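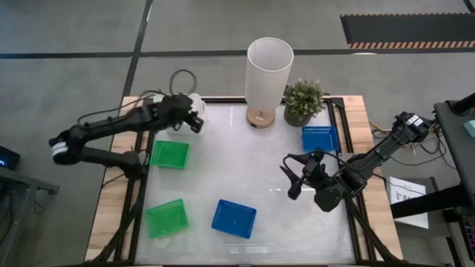
Office move, quick update before I run

Lease on the second floor is signed. Finally. We get the keys to the Veven building on Thu 18 March and the old place has to be empty two weeks later, so please start on your desks now and not the night before like in December.

Crates are by the back stairs. Two per person. If you need more ask Chun-hung Cheng, he has the list and the tape. Label the short side, not the lid — they get stacked and then you can't read a thing. Name, team, room number.

Parking: we have 15 spaces at the new place, down from what we're used to. Maricica Stanciu is drawing up a rota. Bike people, there's a locked cage in the basement, code comes by email. The 461 bus stops right outside and runs till late, I took it Monday and it was fine, bit slow at the bridge.

Kitchen. Yes there is one. No the big fridge isn't coming, it doesn't fit thru the door. Anything left in it on the last Friday goes in the trash, incuding the mustard collection.

Phones stay the same. Mail gets forwarded for 6 months but tell your suppliers anyway. Kedano already know, Dikulell don't — Sum-yee Wan, can you call them?

Still looking for someone to take the gray filing cabinets. Free, you carry. Also one coat rack.

Questions to Ya-wen Tseng, I'm out til Tuesday.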